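Navura Help > Computers > Older Desktops > Clock and Settings

Old desktop forgets the date every time I unplug it

Posted by Dilani Pramanik, 28 July 2020

Got a hand-me-down tower from my uncle, using it for bookkeeping. Works ok except whenever the power strip gets switched off it comes back thinking it's years ago or years ahead. Last time it said 2036. Then the browser won't open half my sites, says the certificate isn't valid, and my spreadsheets all save with crazy dates. I set the clock, its fine all day, switch off at the strip, same thing next morning. Also get a message at startup about time not set, press F1 to continue. Is the motherboard dying? I really can't buy another one before September. Never opened a computer in my life so small words please.
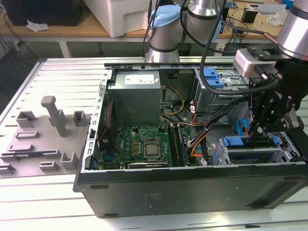
Should add, I tried the "set time automatically" switch in Windows. Sometimes it fixes itself after a while, mostly not. And I don't want to lose my files, there's 2 years of invoices on there and the backup is, um, not great.

3 answers

Coin battery. Replace it. CR2032 most likely but read whats stamped on the old one. Had a Trunau mini that did this, five minute job. 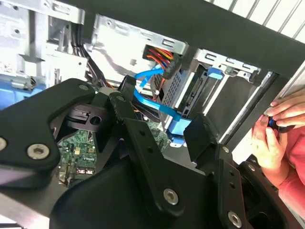

Answer by Meenakshi Panicker

Agree with the battery but you asked for small words so here goes. There's a flat round battery on the motherboard that keeps the clock going when the plug is out. They run down after some years. Your files are not on it, they're on the hard drive, so the invoices are safe. Copy them to a USB stick first anyway. Please.

Then:

Shut down properly from the menu. Unplug the power cord, hold the power button in a few seconds.

Side panel off. Lay the tower on its side so you're looking down into it. Touch bare metal on the case before anything else.

Find the battery, silver, size of a coin. Might be half under a cable, move the cable gently. Take a phone picture so you know which way up it sits (usually the + side faces you).

Most holders have a little metal tab at the edge. Push the tab away from the battery and it pops up. No screwdriver under it, I scratched a board that way.

New one in, same way up. Panel on, plug in.

First start it will probably complain again. Thats normal, settings went back to default. Go into setup (F2 on a lot of them, watch the screen), put in the date and time, save and exit. If it won't find Windows after that, look for a setting called SATA Operation or similar and come back here before you change it, don't guess.

If you have a meter, a good one reads 3 volts or a bit over. Mine was way down when it started acting up.

Until you get the battery just leave the strip on overnight. Clock should hold as long as theres wall power.

Answer by gandon56

could be a virus. i would reinstall everything to be safe

Comment from Meenakshi Panicker: Please don't reinstall for this, a virus won't give you the F1 message.

Contact Navura Help | Copyright | Back to top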